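**Workshop tips: recording good demonstrations**

If you're teaching an arm to pack parts, spend your first morning on the table and leave the recording for after lunch (I know, I know, everybody wants to press the button!). At Goreck we wrap the rails in foam and keep spare parts staged on one side, cables and all, so each run can start a little differently. Move the box a hand's width every 7 runs or so. Keep the fumbles too, as long as you label them.

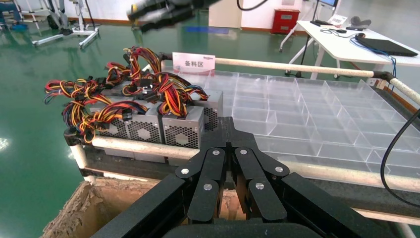
Wipe the wrist camera before each batch, and stop for a stretch after 26 runs, even when it's going beautifully.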